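Dye notebook, August, started 7.40 in the morning

Onion skins again. I said last time I was done with them, but Britt-Marie turned up with a carrier bag stuffed to the handles and I can't say no to free colour, so off we go! 535 g of dry skins, mostly brown with a few reds that I didn't bother picking out.

Wool is the Isaksson two-ply, the undyed one, wound into 50 g skeins. Eight of them. Scoured last night in the big pot with a squirt of washing-up liquid and left in the water till morning. I mordanted them all with alum at 8 per cent of the dry weight, a bit less than I used in spring, when the yarn came out sticky and I moaned about it for a week (see the page with the tea stain).

Skins simmered for an hour with the lid on, then strained through the old net curtain. The smell is fine to begin with and then it really isn't. Windows open, door shut, jumper off the back of the chair before it soaks up the pong. 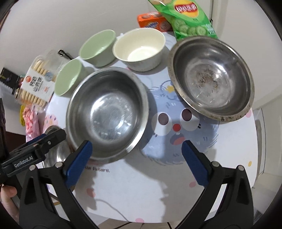
Steel, cream and green bowls on the round table.

First two skeins went in at a low heat, just under a simmer, for forty minutes. Lovely strong orange, more marmalade than I'd hoped for. The next two I took out after fifteen and they're a soft straw yellow, a bit patchy near the ties. My fault – I'd tied them too tight again. Figure-of-eight ties, loose, LOOSE. I'm writing it big so I might read it next time.

Torbjørn wants a green for the border of his Vulora cushion, so skeins five and six are set aside for an iron dip. He reckons a pinch of iron in the leftover bath will do it. I think we'll get khaki, which I'd be quite happy with, but he has his heart set on moss. We'll see who's right. 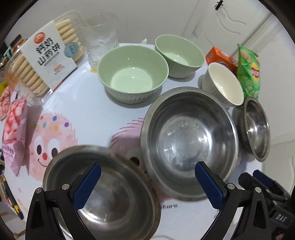

Anything that has had iron in it stays in the dye cupboard from now on and gets a dab of red paint on the handle. Same goes for spoons. I had a whole batch of yellow go drab last year from one spoon, and I'd like not to do that again (Britt-Marie, I'm not looking at you, much).

Skeins seven and eight are going in the exhaust bath overnight with the heat off. Label them before they go in, with the plastic tags, as the Sturner card ones fall to bits.

To do: rinse one to four, buy more alum, ask Torbjørn for his moss sample, test the orange on the windowsill with half of it under foil.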